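Flelero: small boat and outboard listings

Hello! I put this dataset together over the winter because I was sick of guessing what a second-hand outboard ought to cost. It holds 1139 adverts for used engines and trailers, 744 of them with a price I trust.

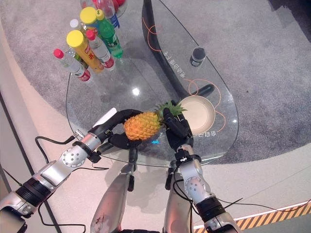 Prices are in pounds, as asked by the seller (I never found out what anything sold for, sadly). Horsepower is a whole number. If the advert said "recently serviced" I left it in the notes column and drew my own conclusions.

What's in the folder

- engines.csv: one row per engine, shaft length in inches
- trailers.csv: mostly Prorton and Poirier, up to 1000 kg

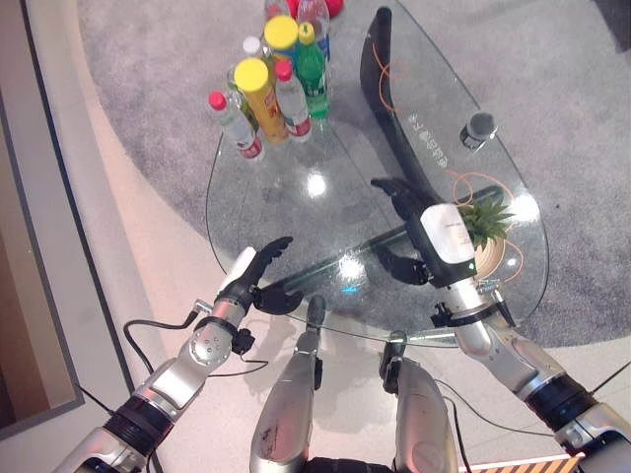 - odd_ones.csv: 20 adverts I couldn't sort, including a Grilberg trailer listed as an engine

Known problems

Long shaft and extra-long get muddled all the time, so do check before you rely on them! Dates are missing from the older trailer rows too.
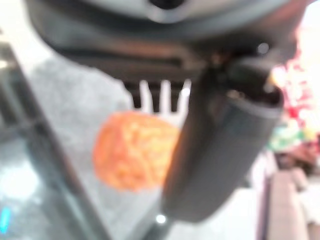

Gripper finger, close up.

Last updated Wednesday, January 23, 2019. Corrections very welcome, just open an issue.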